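Staff Kitchen and Shared Meals: Autumn Notice
Grulbridge House Newsletter, 2019-10-09

Residents and staff are advised that the shared breakfast will continue through the autumn on the second floor. The arrangement was introduced in April, following requests for a hot item that could be prepared without use of the main kitchen, and attendance has remained steady. The supply of plain steamed buns from Owusu Bakery has been renewed on the existing terms, with 16 buns delivered chilled on each breakfast morning.

Steaming is to be carried out on the white table against the wall. Those taking a turn are asked to keep the table clear of papers and personal belongings, and to set the glass lid down flat beside the pot whenever it is removed. Buns should be laid in the basket with space between them, as they swell during steaming and will tear if they touch. A plate should be kept next to the pot. 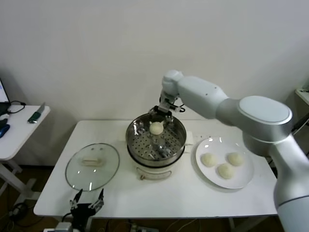

Use of the steamer

The base should be filled with 400 ml of cold water before the basket is put in place. This is sufficient for one full batch. Where a second batch is required, the pot must be switched off and the water topped up first. Chilled buns need some 16 minutes with the lid on. After switching off, please wait a further 2 minutes before lifting the lid, and lift it away from the face.

The holes in the floor of the basket must not be covered with foil. Squares of baking paper may be placed under individual buns and are kept in the drawer marked Zultov, together with the tongs and oven gloves.

Cleaning and storage

The basket and lid are to be washed by hand in warm water and dried with a clean cloth. The base must not be placed in the sink. It should be emptied once cool and wiped out. Any white deposit may be removed with a little vinegar, left to stand and then rinsed.

Buns not eaten by the close of breakfast may be kept in the refrigerator, covered and labelled, until the following day. No more than 5 should be held over at any time.

Enquiries about the breakfast, including dietary requirements, should be left in writing at the Nuvico Room.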